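Reading time: 2 min
Print | E-mail

Urnau ridge loop, clockwise or counterclockwise?

dewulf_n
Planning the loop for February. The map gives 700 m of ascent either way. Which direction puts less load on the knees?

Skesen83
Counterclockwise. The steep part below the Gillitico saddle is then a climb, and the descent follows the graded forest track.

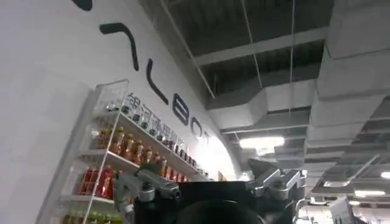 The track adds distance, but the gradient stays even down to the bus stop.

Els De Graaf
Disagree for February. The saddle faces north and holds ice until midday. Counterclockwise you reach it early, before any thaw. Clockwise you get there after lunch on softer ground. Poles for the descent.

Skesen83
Soft ground on that slope is worse than ice. Microspikes handle ice. They do nothing in mud.

Els De Graaf
It drains well. I have done it clockwise 4 times in winter without spikes. 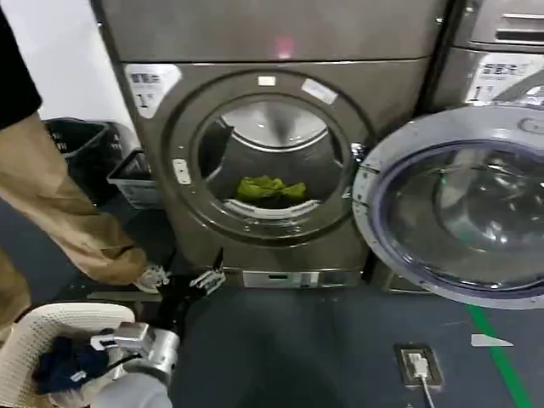 The only bad spot is the stream crossing, and that is the same in both directions.

dewulf_n
Is there water past the crossing?

Skesen83
No. Carry 2 liters from the start.

dewulf_n
OK. Counterclockwise with spikes, starting at 9:30.

Els De Graaf
Start later. 9:30 is too early for the saddle.

Print | E-mail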